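Schranktüren mit Topfbandscharnieren ausrichten

Stand: 14. Mai 2026

Schief hängende Türen an Korpusmöbeln lassen sich in den meisten Fällen ohne Demontage korrigieren. Benötigt werden ein Kreuzschlitzschraubendreher PZ 2, eine kurze Wasserwaage und ein Streifen Karton als Fugenlehre.

Vor der Einstellung

Zuerst den Korpus prüfen. Steht er nicht im Lot, verschiebt sich das Fugenbild nach jeder Korrektur erneut. Stellfüße nachdrehen oder unterlegen, bis die Waage in beiden Richtungen stimmt. Danach alle Befestigungsschrauben der Montageplatten auf festen Sitz kontrollieren.

Einstellung in drei Achsen

Seite: Die vordere Schraube am Scharnierarm verschiebt die Tür nach links oder rechts. Oberes und unteres Scharnier gegenläufig verstellen, wenn die Tür gekippt hängt.

Tiefe: Die hintere Schraube regelt den Abstand zwischen Tür und Korpuskante. Bei älteren Bändern muss sie gelöst und der Arm von Hand verschoben werden, neuere haben einen Exzenter.

Höhe: Die Schrauben der Montageplatte lösen, Tür anheben oder absenken, wieder anziehen. Dabei die Tür abstützen — das gilt besonders für hohe Türblätter.

Zweitürige Schränke

Bei zwei Türen wird zuerst die Höhe beider Blätter angeglichen, dann die Mittelfuge eingestellt. Üblich sind 2 mm.
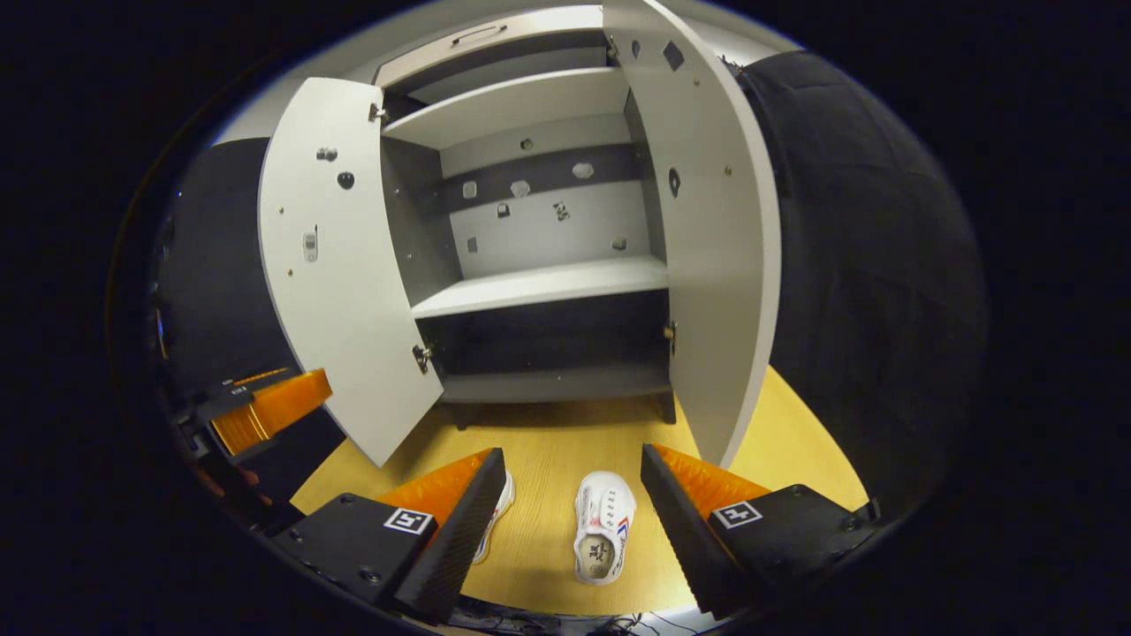 Nach jeder Änderung beide Türen schließen und die Fuge oben, mittig und unten mit dem Karton prüfen. Jeweils nur eine halbe Umdrehung verstellen. Ausgerissene Schraubenlöcher mit Holzdübel und Leim füllen, über Nacht aushärten lassen und neu vorbohren. Akkuschrauber nur mit niedrigem Drehmoment verwenden, in Spanplatte besser gar nicht.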